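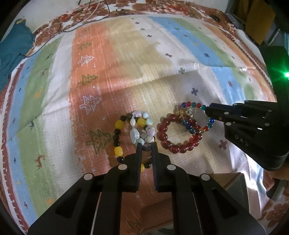
La revue en ligne Skindus passe entièrement en accès ouvert, archives comprises ! La nouvelle est tombée lundi et elle réjouira tous ceux qui travaillent sur la parure, le textile et les petits objets du quotidien : les 2 581 articles parus depuis le premier numéro sont désormais consultables sans abonnement, sans compte et sans délai d'attente. C'est un fonds d'une richesse folle, où l'on passe d'une étude sur les fermoirs à une enquête de terrain sur les marchés aux perles. Des bracelets comme ces quatre-là, en perles, posés sur un tissu rayé, l'un dans des tons pastel avec du bleu pâle, du vert menthe et du lilas, un autre en noir et jaune, sont exactement le genre d'objets que la revue prend au sérieux depuis ses débuts, avec des méthodes de description précises et un vocabulaire que beaucoup de collections lui ont emprunté.

Jusqu'ici, il fallait passer par une bibliothèque abonnée ou payer à l'article. Les étudiants connaissaient bien la manœuvre : repérer le résumé, écrire à l'auteur, attendre, relancer, et finir parfois par citer de seconde main. Tout cela est terminé. Chaque texte est proposé en PDF et en version web, avec son identifiant pérenne, ses annexes et, pour les numéros récents, les jeux de données qui l'accompagnent.

La licence retenue est Creative Commons Attribution. Les auteurs conservent leurs droits et chacun peut copier, traduire, adapter ou rediffuser les articles, y compris dans un cours ou un catalogue d'exposition, à condition de citer correctement la source et de signaler les modifications. Attention tout de même aux illustrations : certaines reproductions fournies par des tiers restent soumises à leurs propres conditions, indiquées en légende. La rédaction recommande de lire ces légendes avant toute réutilisation.

Le chantier technique a été confié à la plateforme Pesiner, qui hébergeait déjà les suppléments de la revue. Il a fallu reprendre les fichiers un par un, retrouver les ayants droit des textes les plus anciens et refaire une partie des métadonnées, dont les mots-clés, saisis autrefois selon trois systèmes différents. Le moteur de recherche y gagne énormément : on peut maintenant croiser une matière, une technique et une région, puis exporter toutes les références en un clic. Nous l'avons essayé avec « perle » et « enfilage », et l'après-midi y est passé !

Autre excellente nouvelle, le fonds Rajput rejoint l'ensemble. Cette collection de 3 793 notices, longtemps réservée à la consultation sur place, décrit des parures et des accessoires avec leurs dimensions, leurs matériaux et leur bibliographie. Les notices sont reliées aux articles qui les mentionnent, et l'on circule de l'une aux autres sans quitter la page. Les liens sont encore incomplets pour les objets composites, la rédaction le signale clairement, et un formulaire permet de proposer des corrections.

Et pour les auteurs ? Aucun frais de publication ne leur sera demandé. Le modèle repose sur un consortium de 80 bibliothèques qui reversent à la revue l'équivalent de leur ancien abonnement, pour une période de quatre ans renouvelable. Les établissements qui n'en font pas partie ont accès aux mêmes contenus, et leurs chercheurs peuvent soumettre un manuscrit dans les mêmes conditions. L'évaluation reste en double aveugle, avec deux rapports au minimum. Les rapporteurs qui le souhaitent pourront faire paraître leur rapport à côté de l'article, signé ou anonyme, avec l'accord de l'auteur.

Les manuscrits sont acceptés en français et en anglais. Les consignes ont été raccourcies, et c'est un vrai soulagement : un seul modèle de document, un seul style bibliographique, et la possibilité de déposer d'emblée une version déjà diffusée sur une archive ouverte. Une rubrique de notes brèves fait aussi son apparition, pensée pour les observations qui ne justifient pas un article complet mais qui méritent d'être citées. On imagine déjà tout ce qui dort dans les carnets et qui va enfin pouvoir sortir.

Le prochain numéro thématique, préparé avec l'atelier de recherche Zaltow, portera sur les réparations et les remontages : colliers raccourcis, bracelets renfilés, éléments réemployés d'une parure à l'autre. L'appel à contributions est ouvert jusqu'en décembre, et les propositions venues de restaurateurs ou d'artisans sont les bienvenues au même titre que celles des universitaires. Un résumé d'une page suffit à ce stade.

Les anciens liens vers les articles redirigent automatiquement vers les nouvelles adresses. Les bibliothèques qui moissonnent les notices doivent en revanche mettre à jour leur point d'accès ; la marche à suivre figure dans la rubrique « Professionnels » du site de la revue.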